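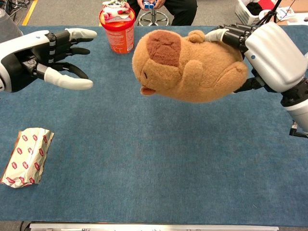 Photo: Wai-kit Tang / Kellstead Textile Workshop

Workshop notebook, Sunday, afternoon session
Subject: Colorfastness of the Mulen brown dye on wool and cotton

The second dye bath was prepared at the bench nearest the sink, following the Zolbridge recipe sheet without changes. Dry weight of fiber was 100 grams, divided between the wool skeins and the cotton strip. The scale was zeroed before each weighing. It drifted again when the window was open, and the window has been kept shut during weighing for the remainder of the series.

Bath held at a low simmer for the full period. The wool took color early and evenly. The cotton remained pale at the folds, as in the May series, and should be scoured a second time before it is used for anything but samples. Lot 936 of the mordant is now finished. The replacement jar is on the upper shelf and has not yet been tested against it; results from the two lots are not to be entered in the same table.

Wash test: five cycles, cool water, plain soap. Slight bleeding into the white test cloth on the first cycle, none visible by the third. The wool is rated 5 for washing on our own scale. Rubbing was less satisfactory, particularly on the damp cloth, and the Amadi samples remain the better of the two in this respect.

Light test has been started in the south window. Half of each strip is covered with card. The strips are not to be moved for cleaning. W.T. will enter the readings.

Corrections to the previous entry: the rinse was done in tap water, as was the soak. The heading on the cotton column should read "unscoured."

To do: order pH strips. Relabel the brown glass bottles. Ask Zolbridge whether the recipe assumes soft water.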